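How a Pair of Hand-Held Grippers Teaches a Robot
Grown-up Gadgets, Explained for Kids
By Awuor Nyamweya

Have you ever tried to teach a little brother or sister to tie their shoelaces? You can talk and talk, but in the end you usually just do it slowly in front of them and say "like this!" Robots can learn in much the same way, and this month I've been finding out about a kit that helps them do it. It's called the Plorby Pair, it's made by a small firm called Walloler, and I've been pestering them with questions ever since October.

A Plorby Pair is two robot grippers with no robot attached. A person holds one in each hand and does a job with them, while the kit keeps a record of how they moved.
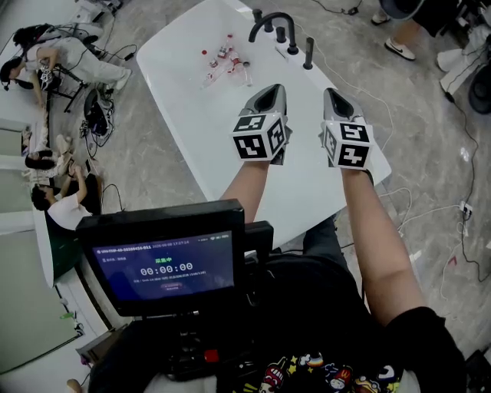
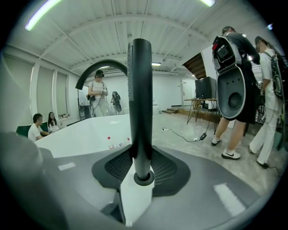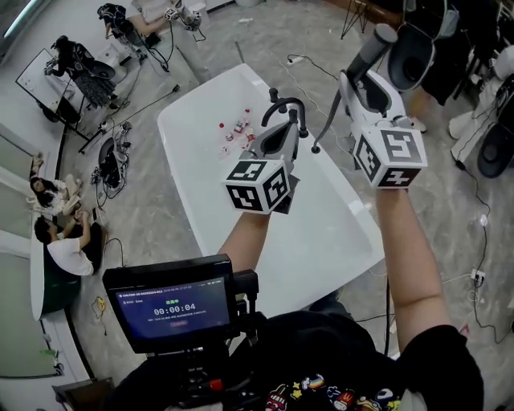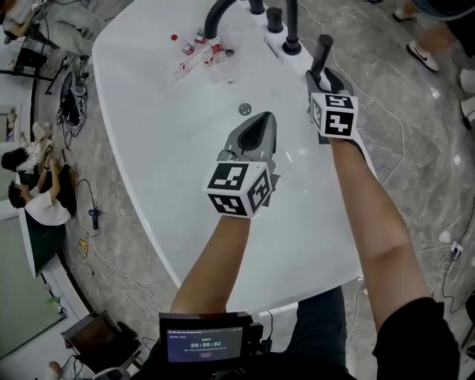
Bottles, caps and a shiny white table: grippers at work.

So where's the robot?

Good question, and it was the first one I asked too! The robot comes later. First you need lots and lots of recordings of a person doing a job, and those are called demonstrations. When there are enough, they get fed into a computer program that looks for patterns. Where do the grippers go first? When do they close? How far do they tip? After that, a robot with the same sort of grippers can have a go by itself.

You might be wondering why people don't just use their fingers. Well, your hand is very clever. It has four fingers and a thumb, and it can squash, pinch, roll and tickle. A gripper mostly opens and shuts (a bit like a crocodile's mouth). If you showed a robot how to do something with ten wiggly fingers, it would have a hard time copying you. If you do it with a gripper, it's a fair match.

What are the patterned cubes for?

These are my favourite bit. Each gripper has a white cube fixed to it, with black and white square patterns printed on the sides. They're called markers, and they work a little like the square codes you scan with a phone. A camera spots a pattern, and the computer works out where the cube is and which way it's turned. If it knows where the cube is, it knows where the gripper is as well.

Why a cube and not a flat sticker? Try this at home. Draw a star on a piece of card, hold it up to a mirror and turn it sideways. The star disappears! Now draw a different shape on each side of a small box and turn that. You can nearly always see at least one of them.

And the little screen?

It has a timer on it, so the person can check how long the recording has been going. In one of the pictures it says 00:00:00, in another it's got to two seconds, and in another it's four. There's a green label too, and where I could read it, it was in Chinese: 采集中, which means "collecting".

Is it hard to use?

I had a go at the Walloler workshop with Dougal Matheson, who looks after the kits there. He gave me a bottle to pick up and I thought, easy peasy. It was not! I dropped it, chased it across the table and then squeezed so hard that it popped out sideways. Your arms get tired as well, so Dougal makes everyone stop for a rest after 50 tries. I managed 23 and then wanted a biscuit.

Things I liked
You learn the open-and-shut part in a minute.
You can practise with ordinary things like bottles.
The case has a place for everything, so you can tell if a bit is missing.

Things I didn't like so much
The grippers felt chunky in my hands, and I'm a grown-up. They'd be much too big for most of you.
The instruction book has 146 pages. Crikey.
It costs £519 to hire for a week, so it's one for schools and clubs to share and not for your birthday list (sorry!).

Words to know

Gripper: the part of a robot that grabs things.
Demonstration: showing how a job is done so that someone, or something, can copy it.
Marker: a pattern a camera can find easily.

Have a go yourself

Borrow two pairs of kitchen tongs and hold one in each hand. Lay an empty plastic bottle on its side on a table and try to stand it up. Then ask a friend to watch you and write down every single move you make, so that another friend can follow the list without having seen you do it. Send me your best lists and I'll put a few of them on this page next time.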